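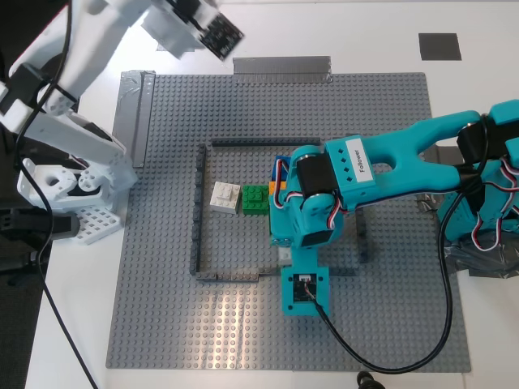 Spyros Karamanlidis asked after the last lecture why we spend a whole week on grids when any decent drawing program will snap to whatever spacing you type in. The program will do that, yes. It will snap just as happily to a spacing that no window, door or ceiling tile on the market fits, and it won't warn you. Choosing the spacing is still your job, and so is deciding what happens at the places where the grid and the real parts disagree.

Building Components, Week 6
Modules, joints and tolerances

Read this together with the Week 5 notes on wall types. Anything marked with a star may come up in the March test for the evening group. The day group has the written assignment instead (see the end).

1. The basic module

A module is a unit of length that the designer and the makers of parts both agree to use. In this course the basic module is 100 mm and we write it as M. A space of 18M is therefore 1800 mm. Larger jobs use a multiple of M for the main structure and keep M itself for partitions, cupboards and openings.

The module is a measure of space. It is the distance from one grid line to the next, and no part is ever made exactly that wide. Students lose more marks on this than on anything else in the unit.*

2. Three sizes for every part

Coordinating size: the space set aside for the part on the grid, including its share of the joints on each side.

Work size: the size the factory is trying to make. For a panel in a 600 mm space with a 10 mm joint, the work size is 590 mm.

Actual size: what you get if you put a tape on the part that came off the truck. It will differ from the work size by a little. The amount it is allowed to differ is the manufacturing tolerance.

When a catalog gives a single figure, find out which of the three it is before you draw anything. Older catalogs usually mean the coordinating size. The Bevora sheets handed out in Week 4 give the work size in the table and the coordinating size in the drawing underneath, so the two don't match. They aren't supposed to.

3. Where the grid line goes

There are two common choices for a wall.

Centerline placing puts the grid line down the middle of the wall. It is easy to set out and it suits frames, where columns and beams meet on their centers. The trouble is that the rooms then lose half a wall thickness on each side, and if you change the wall thickness later, every room changes size. Floor tiles and fitted cupboards that worked before stop working.

Face placing puts the grid line on the face of the wall. The room inside keeps a modular size whatever you do to the wall. You pay for it on the other side, where the next room begins at an odd distance unless the wall thickness is also a multiple of M.

A mixed arrangement is allowed and often sensible. Put the structure on centerlines and the inner partitions on faces, then draw a narrow neutral zone where the two systems meet. Show the zone on the plan. A neutral zone that exists only in the designer's head gets filled in by the contractor.

4. Corners

Four walls around a square room look simple and give more trouble than a long straight wall with three doors in it. At each corner one wall has to run through and the other has to stop against it. Decide which, and say so on the drawing.

If the two long walls run through at both ends, the short walls are shorter than the outside of the room by two wall thicknesses. If each wall runs through at one end and stops at the other (the pinwheel arrangement), all four can be the same length, which means one panel size and fewer mistakes in the order. The pinwheel is worth trying first for any square room built from panels.*

Special corner pieces are the third option. They cost more each, but they let all the straight panels stay standard. The Drakos housing blocks we looked at in Week 3 used them throughout.

5. Tolerance and the running error

Suppose every panel in a row is 2 mm wider than its work size. One panel is no problem and the joint takes it up. Now place 18 of them side by side, each pushed up against the last with a full joint between, and the row ends 36 mm too long. The last panel doesn't fit.

The cure is in the setting out. Mark the grid lines on the floor first, all measured from one end, and center each panel in its own space. Each error then stays in its own joint and is never passed along to the neighbor. The joints will vary slightly in width, and you should pick a joint detail that hides this. A recessed joint with a shadow hides it well. A flush joint filled with a contrasting color shows every millimeter.

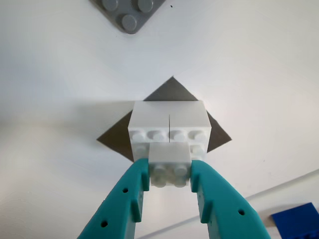
Fig. 2. Small white brick above a larger white assembly, gray square plate underneath.

Stacking brings in the same problem in the vertical direction, with one difference. A horizontal row can be measured against marks on the floor, but a stack has to be measured against a rod or a laser line, and the weight of the upper courses closes the soft joints below. Check the height every few courses – don't wait for the top.

6. Leftover spaces

Work on existing buildings rarely gives you a modular opening. In the Clistuvine survey exercise the narrowest opening measured 731 mm between finished faces. You have three ways to deal with an opening like that:

Use a 700 mm coordinating space and make up the other 31 mm with packing and a cover strip, split between the two sides.
Cut back one side of the opening, if the wall allows it, until the next size fits.
Order a made-to-measure unit.

Most groups chose the last without pricing it. Price it. Also remember that 731 mm was taken at one height only, and an old opening may be tighter at the head than at the sill. Measure at the top, middle and bottom, use the smallest figure, and check both diagonals.

7. Terms to know

Zone: a space between grid lines reserved for one kind of part.
Make-up piece: a non-standard part used to fill a remainder.
Datum: the fixed point or line all other measurements are taken from.
Fit: whether the part goes into its space with a joint that is neither too tight to seal nor too wide to fill.

8. Assignment (day group)

Draw the plan of the Skiver kiosk at 1:20 using face placing on the inside. Show the grid, the neutral zone if you have one, and the corner arrangement. List every panel with its coordinating size and work size. Add around 100 words on how you would set out the long side. Please don't hand in a page of general remarks about modular design.

Due 30 April 2025, on paper, in the tray outside the drawing room. Put your group letter on every sheet. Drawings without a scale will be handed back unmarked.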